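About Us > Who We Are

Print this page | E-mail this page

About Pamton

Pamton supplies storage and parts-handling goods to schools, repair shops and small manufacturers. The company was formed by the merger of two family businesses, Alitz and Stavstead, which had served neighboring counties for many years and had often bought from the same mills and molders. Both names remain in use on certain product lines, and customers who hold older Alitz or Stavstead accounts may continue to order under them.

Our head office and main warehouse are on the Alvarado site, where the sales, accounts and returns departments share one building. A second warehouse handles shelving and other large freight. Nearly 400 customers hold standing accounts with us. Orders from account holders are picked on the day they are received, provided they reach the order desk before noon.

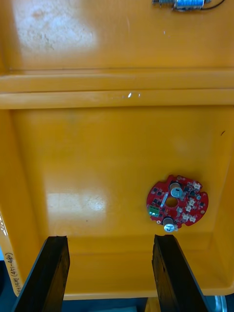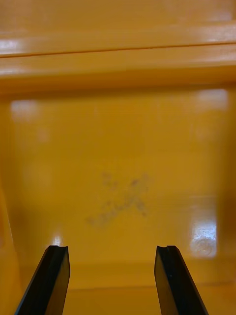 The company keeps a deliberately short catalog. Each line is reviewed every June by the purchasing and returns departments, and goods that have drawn repeated complaints are withdrawn or sent back to the maker for changes. Color is treated as part of the service. A yellow-orange plastic bin of the kind shown in both photographs is easy to find on a crowded shelf, and a red circuit board such as the one in the first photograph stands out plainly against the bottom of it. Customers who sort by color may ask the order desk for a printed chart, which lists the colors held in stock and those that must be ordered from the molder.

Every bin sold under the Pamton name carries a guarantee of five years against cracking in normal indoor use. Claims are handled by the returns department, and the customer is asked only for the order number and a short account of the damage. Shelving carries a separate guarantee of two years, which covers the uprights and brackets but does not extend to surface scratches.

Pamton also maintains a program for schools. Public and private schools may apply for discontinued bins, labels and dividers at the cost of freight. Applications are accepted throughout the year and are answered in writing. Schools that have received goods under the program may apply again after one full school year.

The Alvarado trade counter is open to the public on weekdays. Visitors collecting large orders are asked to use the rear entrance and to report to the loading office before parking.

Page last reviewed Fri 28 August

Print this page | E-mail this page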